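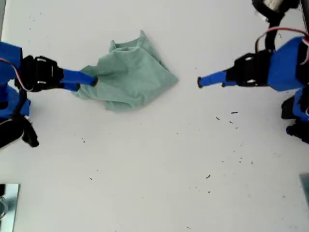 Dolow Shared Workshop, Stukevton
Two-Arm Build, Handout 4: Fingers, Wiring and Cloth Handling
Revised April 19, 2020

4.1 Scope

This handout assumes that both arms are bolted down, homed and able to reach the middle of the table. It covers finger fitting, cable slack and the first cloth exercise. Gearbox assembly was dealt with in Handout 3.

4.2 Fitting the fingers

Fit the fingers with the servo powered and held at its centre position. Tighten the bracket screws in diagonal order. The tips should meet when the jaw is closed by command – if they meet earlier, the motor will stall and heat up. Replace any finger with a split at the root.

Leave enough slack in the wiring for the wrist to turn fully both ways. Move each joint by hand with the power off and watch the cable at every bracket. A cable that goes tight at any point must be re-routed before the next step.

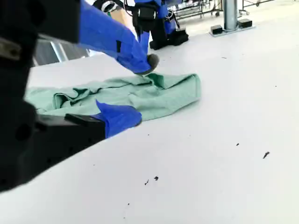

Cloth is harder to handle than a block for two reasons. It has no fixed shape, so a stored position is of little use after the first contact. It also slides, so one arm normally has to hold while the other moves. In the exercise the holding arm presses down first and the second arm then looks for a raised fold.

4.3 Settings

The Cututent control board stores its limits in file 301. Start with these values:

Control loop: 2,000 microseconds
Jaw opening: 36 mm
Downward travel after contact: 2 mm

Some 36 trials are needed before a change in settings can be judged. Write down the values before each set of trials, including those left unchanged.

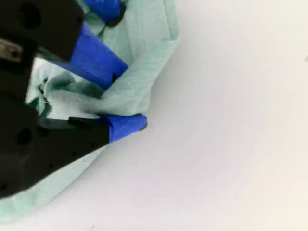
Fig. 3. Pinch grip on a gathered fold, blue fingertips on black jaws.

4.4 Faults to look for

Cloth slips out on lifting: too little fabric between the tips. Lower the approach height.
Tip skids on the table: downward travel too small, or the tip is worn.
Arm shakes while holding: reduce gain on the wrist joint first, then the elbow.

Results go in the Maillard log sheet before the arms are switched off.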